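The planner returned 27 candidate grasps and rejected all of them.

Shanti Shukla read the log twice. The rejection code was the same on every line: swept volume intersects obstacle. The obstacle was listed as drum_rim. She opened the collision mesh for the washer and rotated it on the left monitor. Whoever had built it had closed the opening with a flat disk and then cut a hole in the disk smaller than the real one. The commit was from December, message "cleanup," author initials S.S., and there were two people at Niltdale with those initials.

"Did you touch the washer mesh?" she said.

Samah Slaoui did not turn around. "When?"

"December."

"I decimated it. It was too heavy. The checker was spending its whole budget on the hinge."

"You decimated the opening."

Samah came over and looked. She scrolled down to the parameters, where the target face count was 3,000, and then to the output, which said 268. She said a word in Arabic that Shanti had heard before, usually in connection with the build server.

They replaced the rim with a torus made of convex segments, which took until lunch. Plorkex, the planner, accepted the new model after one complaint about a duplicate link name. Shanti set the sampling budget to 4,000 and ran it offline. Nine grasps survived. Six of them went in with the wrist rolled over, which the cable limits did not allow, and the cost function did not know about the cable limits. She added a term. Three survived.

Then there was the question of the panda. Perception had been trained on towels and shirts, and its segmentation head had opinions about high-contrast boundaries. On the first pass it split the toy into a white item and two dark ones. The task layer, Tetari, accordingly scheduled three picks. The second pass found a white item and one dark one. The steel behind it came back as a depth field full of holes, some of which were real.

Samah lowered the merge threshold. The panda became a single object. So, for one run, did the panda and the drum. 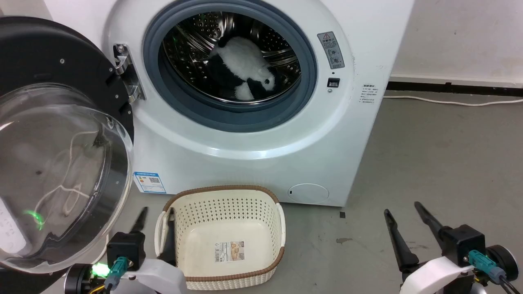
Pouran Sadeghi wrote in the review thread that the threshold was the wrong thing to tune. The merge should be conditioned on depth continuity, the drum should be subtracted from the model before segmentation ever ran, and a number that worked for one toy was going to fail on the first striped shirt. The message ended with a link to a branch.

Shanti opened the branch. It had not been rebased since the door was a separate link.

"It's right, though," Samah said, reading over her shoulder.

"I know it's right."

They took the subtraction step and left the rest. It needed the door angle, and the door estimator had been reporting the glass as free space, so they fixed the angle at fully open in the config file and wrote a TODO beside it. The directory already held a good many TODOs. The oldest was signed by Loubna Ouazzani, who had moved to Ayala and still answered questions about it, one line at a time.

The mask came back clean: one object, one centroid, extents plausible for a stuffed animal lying on its side. The basket registered where the floor model expected it. Tetari produced a sequence of one pick and one place, and Plorkex turned that into a trajectory and drew it as a green line from the right gripper, through the middle of the opening, to a point on white fur.

Shanti checked the clearance plot. The minimum was at the gasket, on the way out. The plan treated the object as rigid, with the dimensions it had at rest, and the margin there was positive by a small amount. She thought about what the toy would do when it was lifted by one end, and where the legs would go.

"Rigid attachment," she said.

"It's the only attachment we have."

"I could pad it."

"Pad it and you lose the last three grasps."

She padded it and lost two. The remaining one approached low, closed on the body, and backed out along a curve she would not have drawn herself. She set the speed scale to ten percent, committed the mesh, and typed a message that said what had changed, which faces, and why.

Samah put her hand near the stop button.

"Single step?" she said.

"Single step," Shanti said, and sent the first waypoint.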